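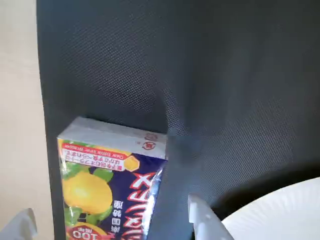

Clondthorpe, February 7, 2022

Dindum Foods has added a citrus drink in a small rectangular carton to its range of imported Japanese groceries. The line went on sale this morning at the company's Clondthorpe and Dilton shops. It is stocked with the other ambient drinks and does not need refrigeration until opened.

The carton is sold in its original Japanese packaging. The main face carries a large yellow citrus fruit with green leaves on the left and the product name in red katakana, outlined in white, on a dark purple panel to the right. A red banner with two lines of Japanese text sits beside a yellow and green area, and a red and white badge shows the number 100. Dindum has left the artwork uncovered. An English-language label with ingredients, nutrition information, allergens and importer details is applied to the back panel only.

Label placement was the main reason for the delay to the launch, which had been scheduled for December. The first batch of labels, printed in Dilton, was too wide for the back panel and folded over the corner of the carton, obscuring part of the ingredients list. A narrower label was approved in the last week of January. Cartons already labelled with the wide version were relabelled at the Clondthorpe warehouse before release.

Shops have been asked to shelve the cartons upright, main face forward, and to leave them in the shipping tray where shelf depth allows. The tray is colour-coded by best-before month on the short end. Mixed trays are not to be made up in store. 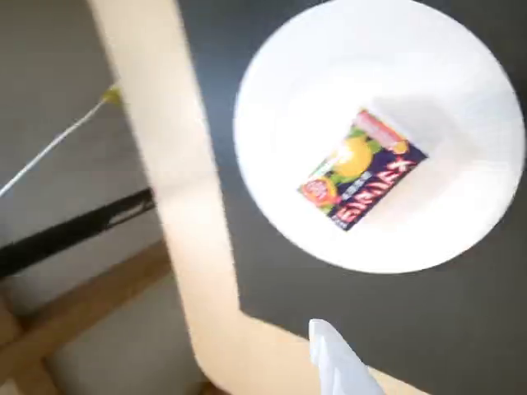
Customers buying for lunch boxes are advised that the range is priced per piece and that no multipack is offered at present. Orders by the tray are accepted at both counters with 2 working days' notice. Tray orders are collected from the loading door, not from the checkout, and the order slip must be shown.

Tamiru, the freight agent handling the consignment, cleared 4 pallets through the Clondthorpe depot. The pallets were held for a routine document check and released without inspection. A further consignment is booked, but the agent has not confirmed a sailing. Dindum said it would not take advance orders against stock still at sea.

The Dilton shop has moved its Japanese goods from the rear aisle to bay 102, next to the tea and coffee. The bay has been fitted with shallower shelves to suit small packets and cartons, and the ticket rails have been replaced with a deeper type that takes both the Japanese name and an English description. Rice, noodles and bottled sauces remain in the rear aisle. Clondthorpe keeps its existing layout.

Product names on shelf tickets follow the katakana on the pack, with a romanized spelling underneath. Staff at both shops have a printed sheet matching each ticket to its stock code. Where a ticket and a pack do not agree, the stock code on the outer tray should be used at the till and the discrepancy reported to the Clondthorpe office by close of trade.

Opened cartons cannot be returned. Unopened cartons with a damaged or missing English label will be exchanged at either shop on presentation of a receipt.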